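Notes, Ralider evening, 11 October 2026

Start with the claim. A healer from Kunum says our town sits on a line of power. Ask who measured it, and with what.

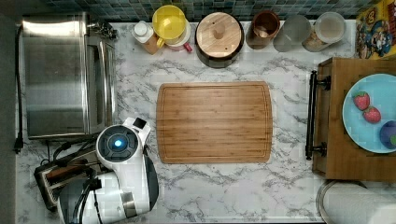 Bamboo board on a marble-patterned counter.

The Brerkska retreat in July: 27 people paid, 19 filled in the form afterward, 4 said they felt a change. The flyer said "nearly everyone." Pause here. Let them do the math.
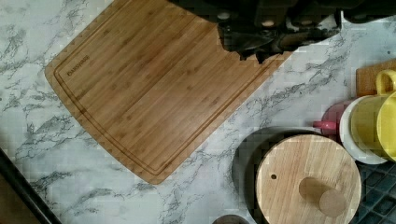 Feeling better after a quiet weekend is real. I don't dispute it. I want to know why it needs ancestors.

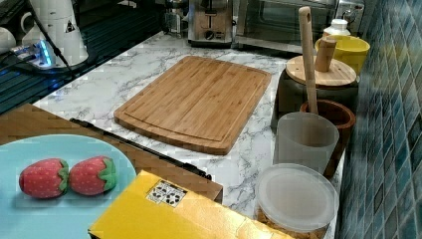

Eyvindsson method: ten sessions, then another ten if the first set "opens" you. What would count as failure? I wrote and asked. No reply yet.
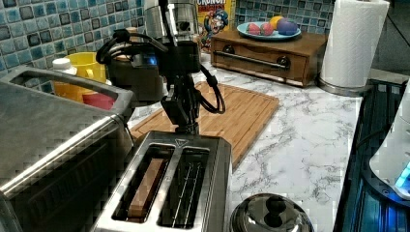 Skip the crystals part if we're running late. Someone will say science can't explain everything. Agree, then ask what the fee explains. Take questions from the back first.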